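Minutes — Finishes and Veneer Working Group, January

Location: Carkska office, upstairs room
Start: 9:30 a.m.
Present: purchasing, shop floor, quality, office manager (minutes)
Absent: sales

**1. Minutes of the previous meeting**

Accepted with one correction. Item 4 should read "face veneer," not "backing veneer."

**2. Stock count**

Purchasing reported 2,084 sheets on the racks at the Niazi warehouse. The system shows the same number after the adjustment in December. Of these, 1,417 are pale face veneer and the rest are backing grade. The two grades are still stored in the same bay. Shop floor asked again for separate bays.

Action: purchasing to request a second bay from Niazi before the next delivery.

**3. Moisture readings**

Quality circulated the log. Readings at the loading door are higher than at the back wall, and the difference grows when the door is left open for deliveries. The group discussed a strip curtain. The quote from Plekix covers the curtain and rail but leaves out fitting.

Agreed: ask Plekix for a revised quote with fitting. No order until it arrives.

Sheets pulled from the door side will be held inside for two days before pressing. Shop floor noted that this needs a cart, and that the only spare cart has a bad wheel.

Action: shop floor to replace the wheel.

**4. Topcoat trial (Plarkolex job)**

Two topcoats were tried on offcuts, one matte and one satin. The matte coat marked when a fingernail was drawn across it. The satin coat did not, but showed lap lines where the second pass started late. Quality wants a repeat with the same gun setting for both coats.

Plarkolex has asked for over 1,370 finished tops on the full order. Purchasing said the current supply of pale face sheets covers this only if rejects stay low. The group did not set a reject limit and will return to it after the repeat trial.

Action: quality to repeat the trial and bring the panels to the next meeting.

**5. Grain matching**

Long discussion. The present work instruction says "match for color and grain" and gives no method. Inspectors on the two shifts read it differently: one shift rejects any top with an arched figure off center, the other passes it if the color is even.

Agreed wording for the draft:

- Color is judged first, under the bench lights, at arm's length.
- Cathedral figure is acceptable anywhere on a top, including off center.
- Straight grain may vary in spacing across a top.
- Small dark specks are acceptable unless they can be felt with a fingertip.

The draft replaces section 2 of the work instruction. Section 3 (edges) is unchanged — edge banding will be reviewed separately. 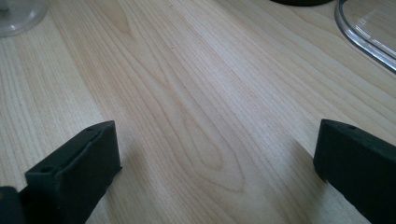
*Page last changed: January, 4:15 p.m.*

Pale top with arched figure slightly left of middle.

**6. Labels**

The label printer skips every time the roll is changed. 1,253 labels are left from the old supplier and will be used up first. New labels will carry the sheet grade in larger type.

**7. Other business**

Sanding belts: purchasing to check whether the finer grit can be ordered in smaller boxes.

Bench lights: one tube over the second inspection bench is flickering. Office manager to order a replacement.

Next meeting at 9:30 a.m., same room. Items for the agenda to the office manager by noon the day before.

Closed at 10:50 a.m.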